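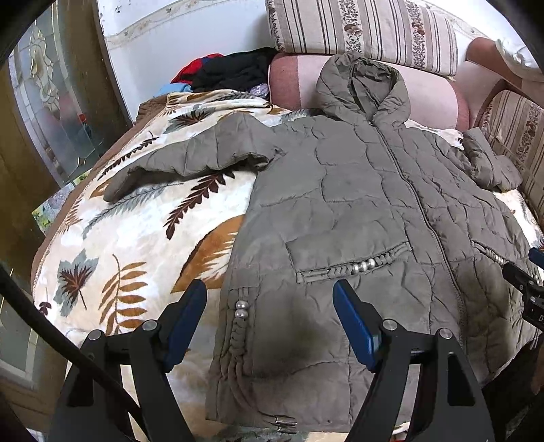 Vendula Čierny writes that her padded coat came out of its first wash with all the filling gathered at the bottom of the sleeves, and could we please say a bit more in the booklet about bulky things? We could, and we have, so do make yourself a cup of tea and read this section through before you start.

5. Washing coats and throws in your Hivomley

The Bulky programme runs for 32 minutes, not counting the spin. It fills higher than the Daily programme and turns the drum slowly, so there will be long quiet spells when you may wonder whether the machine has stopped. It hasn't, and the small green light by the dial will stay on to tell you so.

Before you load

1. Spread the item out flat on a bed or a big table and go over it in good light, both sides. Marks on cuffs, collars and front panels are much easier to find now than when everything is soaked.
2. Empty every pocket, including the inside ones. Tissues are the usual trouble.
3. Close all zips and poppers, and turn coats inside out if the care label asks for it.
4. Dab any marks with a little liquid soap and leave for 5 minutes.

Note: the care label always comes first. If it says dry clean only, please believe it.

Loading and starting

5. Put in one coat, or one throw, and nothing else. You should be able to lay your hand flat between the load and the top of the drum.
6. Pour liquid detergent into the left-hand drawer, up to the lower line and no further. Powder tends to cling in the seams of anything quilted.
7. Turn the dial to Bulky, choose the cool setting and press Start.

Caution: never wash waterproof sheets or rubber-backed mats on this programme. They can trap water and throw the drum off balance during the spin.

Throws and bedspreads
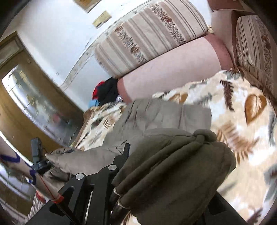

A large throw with a leaf and fern pattern.

Printed throws are happiest washed on their own the first time, in case the darker colours run. Fold the throw loosely in half lengthways and feed it in like a concertina, going round the drum so the weight is spread evenly. Fringes and tassels are best tucked into a net bag or tied with a bit of cotton tape.

Drying

8. Lift the item out with both arms underneath it. Wet filling is heavy and can pull the stitching.
9. Lay it over two rails of an airer, well away from the fire.
10. Shake coats every few hours and tease apart any lumps with your fingers. A thick hood will usually be the last part to dry, so give it an extra day if you can spare one.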